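Robot Learning, Unit 4: Domain Randomization

Course handout, Gresport

Last week we trained a reaching policy in simulation and watched it do beautifully, right up to the point where we moved the virtual lamp. This unit is about why that happens and what a very simple idea can do about it. I think it is one of the most satisfying ideas in the whole course, so please come with the Unit 3 code working!

The problem

A policy that learns from camera images will use anything in those images that helps it lower the loss. If the table is always gray in training, the policy is free to treat "not gray" as "object." If the wall always has the same brightness, the policy can lean on that too. Nothing in the training signal tells it that these are accidents of the scene. Then we hand it a real camera on a real bench, every one of those accidents changes at once, and the arm drifts off to one side.

You can try to fix this by making the simulator look more and more like the lab. People do, and it helps, but it is slow work and you have to redo it every time somebody moves a bench.

The idea

Give up on matching one look. At the start of each episode, draw the look of the scene from a wide distribution: wall color, table color, table texture, light direction, camera position. The physics and the task stay the same. The only things that still predict the right action across all those episodes are the ones we care about, such as where the tool is and where the goal is. If the distribution is wide enough, the real lab becomes one more draw from it (or close enough to one).

What we randomize in Kulloris

Kulloris is the simulator wrapper you installed in July. The settings for this unit live in a single config file, and each has its own on/off switch:

wall color – uniform over the color space
table color and grain – color uniform, grain direction and scale drawn separately
camera pose – small shifts in position and tilt
image quality – blur and compression applied after rendering

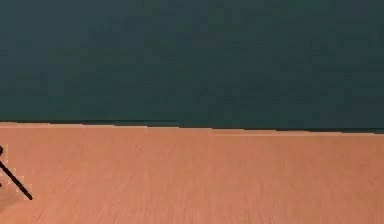

Please look at a lot of rendered images before you train anything. It is tempting to skip this and go straight to the learning curves, but a bad range is much easier to spot by eye. Ask yourself whether you could pick out the arm yourself. If the tool is so close to the border that you can barely find it, the policy may be learning very little from that view, and your camera range is probably too wide for this task.

The result to reproduce

Train the Skivcombe baseline with no randomization, then with colors only, then with all 4 settings on. Use three seeds for each and evaluate on the 20 held-out scenes. Plot every seed, please, and leave the averages for a second plot. The spread between seeds is half the story – two runs with the same settings can behave very differently on a new wall color.

Expect the fully randomized policy to learn more slowly at first. Give it time before you go hunting for bugs.

Reading: Weerakoon notes, section 12, up to the part on adaptive ranges.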